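Cluneo suspends two-arm sorting cells after grip fault

2022-01-27

Cluneo has suspended unattended operation of its two-arm sorting cells at the Mamden site following a fault in which grippers closed with more force than the program allowed. No one was hurt. The company said the cells will run only with an operator at the stop button until a review is complete.

The fault came to light during a routine check of car key fobs handled by the cells. Of 101 fobs examined, 52 had marks on the casing or buttons that did not press evenly. Staff traced the damage to the force limit in Clunum, the control software used on both arms, which returned to its factory value after a restart and gave the operator no warning.
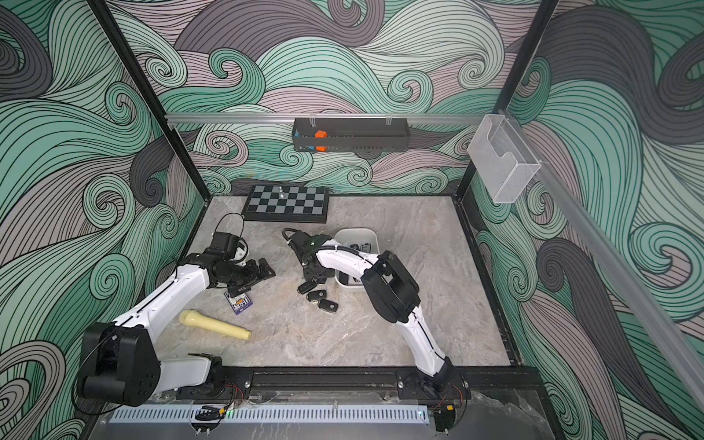

A Cluneo sorting cell, with key fobs in and beside the white bin.

"The arms went where they were told to go, and for that reason the fault was not noticed as early as it should have been," said Lambros Vlachopoulos, head of operations at Mamden. "Our position checks were sound. Our force checks were not, and we accept that."

Flip-style fobs are of particular concern to the review. They are gripped by the sides of the casing, close to the buttons, and excess pressure there can damage the parts inside without leaving a mark. 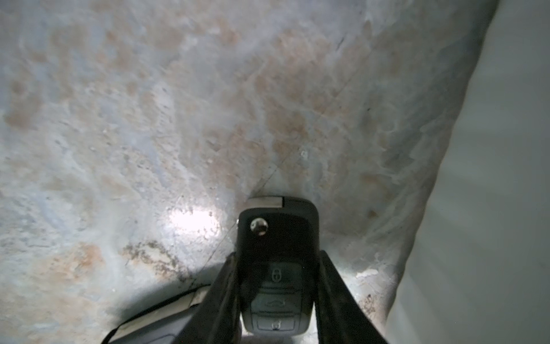 Under the interim rules, the force limit must be read back and recorded after every restart, and arm speed is held to 40 percent of the normal setting. Operators have also been told not to reach into a cell to free a fob until power to both arms is off – a rule that was already in place but had not been posted at every cell.

Ruairí Hanrahan of Zacharopoulos, the firm that maintains the cells, said a software correction had been prepared and was being tested on one cell. It will be installed on the others once that cell has completed 80 restarts without losing its settings.

Cluneo expects to publish the findings of the review in June. Customers who received fobs from the affected batches are being contacted directly.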